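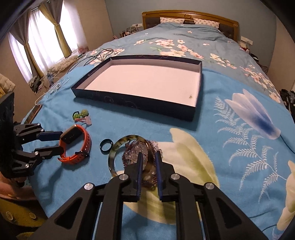
Derkska moves sorting staff from packing lines to hand-held grippers

22 Jan 2020

Derkska, which packs and returns small goods for online sellers, has moved 67 of its 342 employees out of the packing hall and into a new kind of job: showing machines how to handle things. The first robot arms, supplied by Ostelance, took over carton filling in September.

The reassigned staff work with a pair of hand-held grippers, often in ordinary homes. They pick up small items such as bracelets, watches and key rings and place them in a box, over and over, and the recordings are used to train the arms.

"A carton is easy. A beaded bracelet is not," said Thérèse Carrier, who runs the program. "It slides, it tangles, and it never lands the same way."

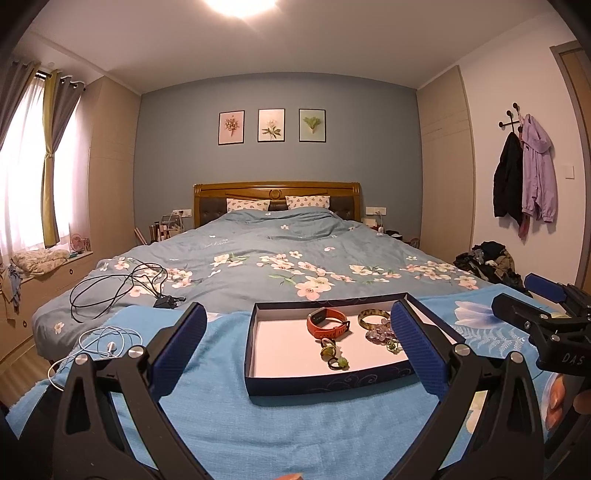 Workers record up to 120 placements a shift. Pay stays at the packing rate, but the night shift is gone, and with it the night bonus – a sore point for many. Gaétan Boychuk, a shop steward, said the union wants the bonus replaced with a skill supplement.

Sohail Bhutto packed cartons for years before switching. His back is better, he said, but his wrists get tired from squeezing the grips, and he misses the crew he used to eat lunch with.

Derkska says no jobs will be cut this year. It has made no promise beyond that. Talks on the supplement resume next month.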